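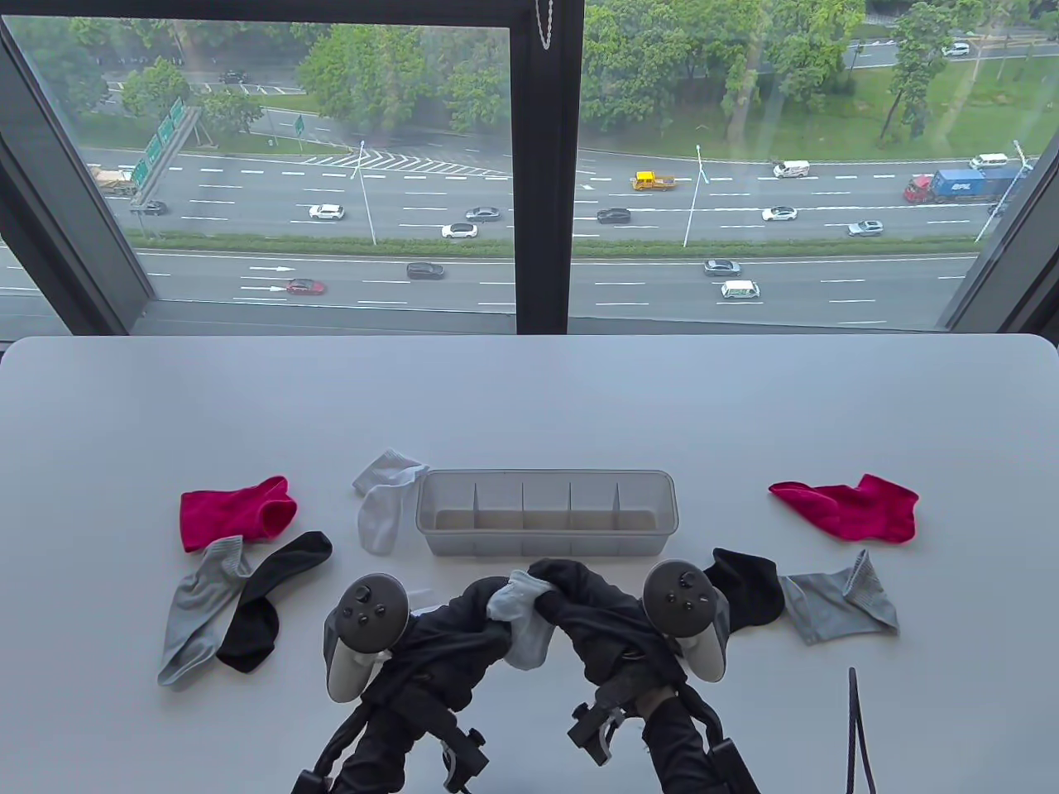
Why socks, Darnell Delacroix wanted to know, when you could have picked something that keeps its shape? Blocks would have been done by October and you'd have gotten the same grade.

Fair point, and I did think about blocks for a whole evening! But every student robot project I'd looked at was blocks or cups, and I wanted something that flops. A sock never lies the same way twice. It folds over itself, it hides its own cuff, and it sticks to the other socks. So my project, which I named Miveck, is a pair of grippers that I hold in my hands and use to sort socks into a drawer organizer, so that later on a robot can learn the job from the recordings. This report covers the hand-held part and the recordings. The arms come next semester (fingers crossed).

Most of the work happened at Tolham, the shared workshop, where I have a table by the big window over the highway. I love that spot. I also got very little done there some afternoons on account of watching trucks.

What I built

The basic idea is simple. There's one gripper for each hand, and each one has a VR controller mounted on top. The controller tells the computer where my hand is and which way it's pointing, and the gripper does the holding. My hand goes underneath on a handle, and black straps keep everything together.

My first version weighed 800 grams per side, and wow, did I feel that. It doesn't sound like much until you hold both out in front of you and try to be delicate with a cuff. My wrists were done before I'd gotten through a pile. Nipon Kongkaew tried it on, made one fold, and handed it back to me without a word, so I took the hint and went back to the drawing board. The second version has shorter brackets and moves the controller back toward the wrist. It's lighter, but the bigger help was the balance. The old one always wanted to tip forward.

Screws were the other headache. They worked loose all the time, and a loose controller mount is sneaky, because everything still looks fine and the recording is garbage. I lost a full day of recordings that way. Now I check the clamps before each session and I use thread locker on anything that doesn't need to come off.

The cable is still there. I wanted to go without one and ran out of time. It hangs off to the right and I've mostly stopped noticing it, except when a sock gets draped over it.

How a session goes

I start with the clear tray in the middle of the table and the socks spread out on both sides, flat or crumpled, however they land. The steps are: find two that match, bring them to the middle, lay one on the other, roll them up, and stand the roll in a compartment. Then do it again.

I picked magenta, black and a few different grays on purpose. The magenta ones are a gift, since you can spot them from anywhere. The grays are mean. Two of them are close enough that I've paired them wrong myself with my own eyes wide open, so I'm not going to be too hard on a camera.

Rolling is the step I rewrote the most. At first I tried to fold each pair in half and then in half again, like my mom does, and the bundle just opened up when I let go. Rolling from the toe works better, as long as you keep a pinch on the cuff end the whole way. The trick (thanks to Khoa Võ for this one) is to finish the roll in the air, just off the table, so it doesn't drag and unwind. Then you turn it upright and lower it into the tray, and the divider holds it shut for you.

I left the order of the compartments up to whoever was doing the recording. I'm still not sure that was smart. It makes the recordings more natural, but it also means the computer has to figure out which slots are free every time.
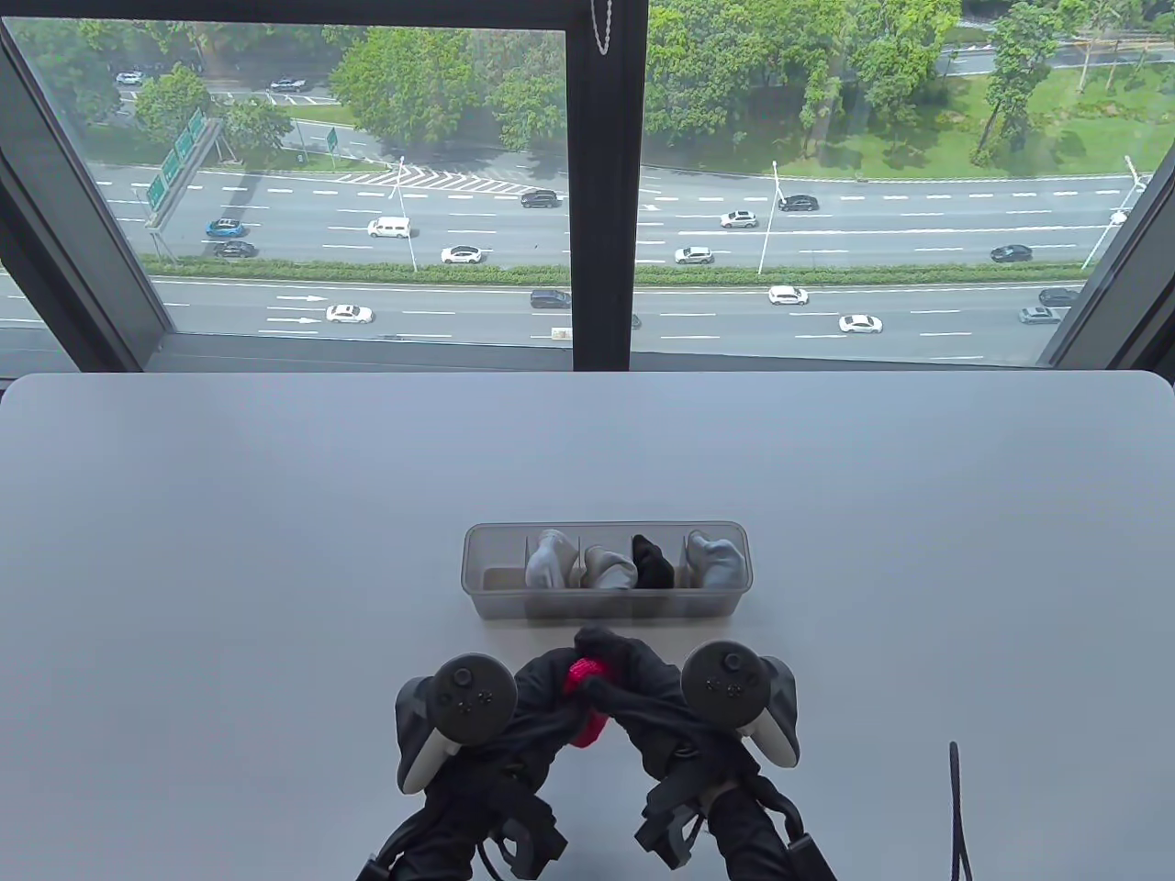
Recordings so far

As of 12/16/18 I have 800 recordings of a single pair being rolled and put away, made over six weeks. Three of us did them: me, Khoa and Sombat Petchrat. Sombat is left-handed, and his rolls come out going the other way! I was worried about that and asked if I should leave his out. For now they're in, tagged so I can pull them if training goes sideways.

The bad ones I kept in a separate folder. Mostly they're dropped cuffs, plus a bunch where the tray slid when the roll caught on the rim. A strip of grippy drawer liner would probably fix the sliding. I have some on order.

Things I'd change

Softer fingertips, first of all. The ones I have pinch great but they snag on thin socks. I'd also write down the lighting each time. It's soft and even on cloudy days, and then the sun comes out and the tray throws glare all over the place.

And I'd start recording sooner. I spent way too long making the mounts pretty. If anyone at Tolham wants to borrow the grippers over break, the files and the spare straps are in the bin under my table.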